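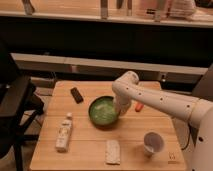

From: Afia Boateng
To: amateur-boxing list
Date: February 7, 2022
Subject: Re: Weigh-in times for the Cestodthorpe show

Answers to the weigh-in questions are below, under the parts of the message they belong to.

> The entry form says weigh-in closes two hours before the first bout,
> but the poster in our gym says it closes at noon. Which one do we go
> by? We have a long drive and two of our fighters are cutting close.

Go by the form. The poster was printed before the hall changed our start time, and Pestano is sending corrected ones to every gym that got the old version. If your fighters miss weight on the first try they get one more chance, as long as they are back on the scale before it closes. The check scale will be in the hallway by the locker rooms and anyone can use it.

> Also, are the novice bouts still three rounds of two minutes? Our
> coach heard they were being cut.

They are still three twos. What got cut was the number of novice bouts on the card. We had 18 matched in November and lost several to injuries and withdrawals. I would sooner run a shorter card than put a kid with no fights in against somebody with nine.

> Last thing. Polat was listed at welter on the first bout sheet and
> now I see him at light middle. Is he still fighting Britska's guy?

Yes, same opponent, one class up. Both corners agreed to it by email and I have both messages. It goes on fourth from last. I know some people on this list think the rematch should be the main event, but the first one was a split decision between two tired men and I am happy with where it is.

A few other things while I am writing.

Bring the passbooks. The doctor will not look at a fighter without one, and a photo on your phone does not count. We turned two people away last time over this.

Gloves are provided. Headgear and mouthguards are not. Red mouthguards are not allowed.

The hall holds 570 with the ring up and the tables out. Gyms with fighters on the card can hold tickets through me until the end of this week, then whatever is left goes on general sale.

I still need one more timekeeper for the afternoon - write to me off list if you can do it.

Afia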